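Distham Shared Workshop
Evening course: Building a Small Packing Arm
Handout for Session 3 — Grippers, soft goods and what to believe

Read this before you come. Bring your own notebook and the joint log from last session, even if it is messy.

Two-finger parallel grippers at the bench:
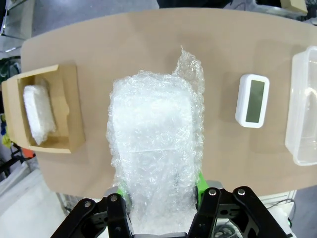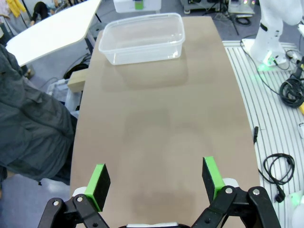 Why does a gripper that holds a wooden block perfectly well drop the same block once it is padded?

The jaws close on the wrap first. The motor feels some resistance, the controller decides it has hold of something, and the fingers stop. What they have hold of is mostly air and plastic, and the block inside is free to slide or tilt. Squeeze harder and you may pop the bubbles, which changes the width of the parcel again for the next try.

You will find plenty of build logs that claim this is solved. Read them with care. Most show one lift, of one parcel, and stop there. The Frimpong notes (the set of plans most of you printed out) say the stock jaw will "handle wrapped items". They don't say how many tries that took or what the items were. I would treat the line as a hope until you have your own numbers.

What we'll do in the session

Set the jaw width by hand first, with the power off. Write down the width where the pads first touch the wrap and the width where you can feel the solid part. The gap between those two readings is your real problem, and it will differ from parcel to parcel.

Then run 30 lifts on one parcel. Same start position, same height. Mark each one held, slipped or dropped. A slip counts as a slip even if the parcel gets to the box in the end. Last April a group scored theirs the kind way and got a lovely result that fell apart when they changed parcels.

Only after that, change one thing. Pad material, closing speed or force limit, your pick, but one. People always want to change two.

A word on the Clillow controller board

It reports grip force as a figure from 0 to 932. Please don't write this down as newtons. It is a scaled reading of motor current, and it drifts as the motor warms up. We found it could move by more than 200 over an evening with the jaws doing nothing different. Use it to compare two lifts a minute apart. I wouldn't use it for much else, and I'd be wary of any tuning guide that gives you a single magic value.

Soft pads

The Mandton group swears by rubbery pads for everything. They may be right for hard plastic tubs. On bubble wrap I'm not convinced: the pad grips the film very well and the film moves over the thing inside. Try both and keep the tally sheet.

Safety at the bench

Stop button within reach of the person watching, as well as the person typing. Hands out while the arm is live. Leads off the walkway before anything is switched on. Long hair tied back.

For next time

Bring your tally sheet, filled in, with the failures left in. Leave a column for parcel width. If your results look better than everyone else's, run them again before you tell us why.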